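From: Arnout Van den Broek
To: Perkine Growers and Savers list
Date: Thursday, October 20, 2022
Subject: Re: [perkine] saving corn seed in a small yard?

Seo-ah Ma wrote:
> Hi all, second-year gardener here, be gentle. I grew two short rows of
> Bae this summer along the back fence and the flavour was so good that
> I want to keep seed from it. A neighbour says I can't because corn
> crosses with everything and mine will be rubbish next year. Another
> neighbour says just hang a few cobs in the garage. Who's right? And
> does anyone still have Komau? I've read the old posts here but half
> the links are dead.

Hi Seo-ah, and welcome!

They're both a bit right, I'm afraid, which is a very corn sort of answer.

The crossing part first. Corn is wind pollinated and the pollen goes a long way, so if anybody near you had a different variety tasselling in the same week as your Bae, some of your kernels will have a stranger for a father. It won't be rubbish. It might be tougher, or starchier, or come up in two colours, and you won't know until you eat it. I had a row of Suto beside somebody's popcorn one year (over the fence, I had no idea it was there) and the following summer's supper was an education for my jaw.

In a small yard the usual trick is timing. Find out what your neighbours are putting in, then plant yours a few weeks ahead or behind so the tassels don't overlap. Up here with our season that's a gamble, I'll grant you. I start mine in paper pots on the sunporch and get them out in the first week of June, and most years that puts me ahead of everyone on the street. The other way is bagging and hand pollinating. You put a paper bag over the ear shoot before the silks show, bag the tassels on other plants, then shake the pollen onto the silks in the morning and cover them up again. It's fiddly and you will look peculiar doing it on a stepladder, but it does work and it costs nothing but bags.

The part your garage neighbour left out is numbers. Corn gets weak very quickly if you save from only a few plants. The short version in our old handout was 400 plants if you're serious, 50 if you're a home gardener who can live with a bit of drift, and please don't bother with six. I know two short rows isn't anywhere near that. What several of us do is pool: everybody grows a block of the same variety, everybody puts in a few good ears, and the kernels get mixed in a big tub and shared back out. I'd love to see somebody do that for Bae, and I've just read your name out to my kitchen as a candidate – sorry!

Now, which ears. Pick them by the plant, before you go falling in love with the cob. I tie a bit of wool around the stalks that stood up through the August wind and came ripe early, and I leave those ears alone. This is the hard bit with sweet corn because the ones you want for seed are the same ones you want with butter. Eating stage is much too young. They need another month or so on the stalk until the husks are papery and the kernels have gone wrinkly and ugly. If frost is coming, pull them, peel the husks back and hang them somewhere airy out of the mice's reach. So a garage is fine, if it's dry and you don't have mice. (Everyone has mice.)

They all come from the same table, with the cobs in all three.
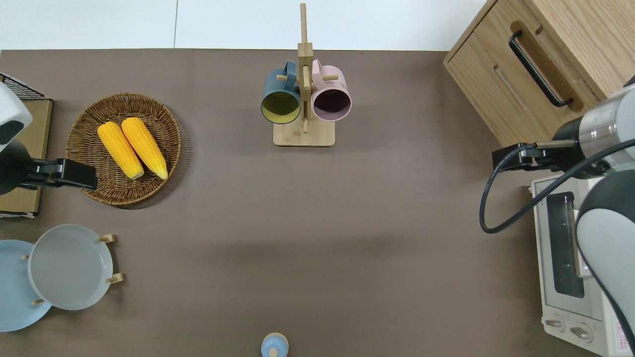
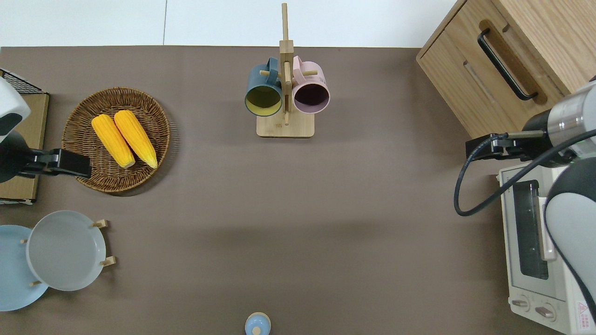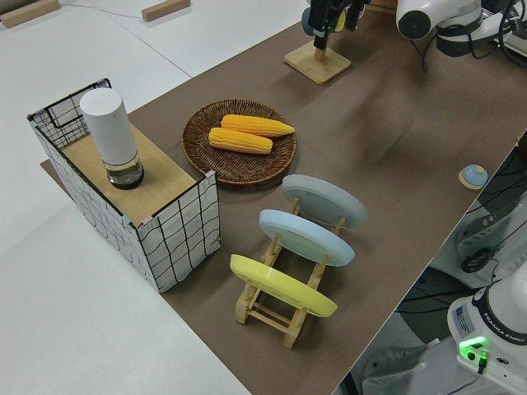 Where was I – shelling. Wait until a kernel shatters when you hit it with a hammer. If it squashes, hang the lot back up for another couple of weeks. Then twist the cobs in your hands over a bucket (gloves, trust me) and throw out the small kernels from the tip and the odd-shaped ones at the butt end. Jar, label, cool cupboard. Put the year on the label as well as the name, as I have a jar marked GOOD ONE and not a clue what's in it.

As for Komau, yes, it's still about. I've got 740 grams from the last grow-out and I'm happy to post you enough for a decent block, as long as you send a few ears back into the pool the fall after. It's slower than Bae and you'd want your warmest spot for it. If anyone else on the list has a different line of Komau please speak up, I'd like to mix some new blood into mine before next spring.

Seo-ah, send me your address off list and tell me how much room you've got. And did your Bae get smut at all? Mine had it on the row nearest the shed and nowhere else.

Cheers,
Arnout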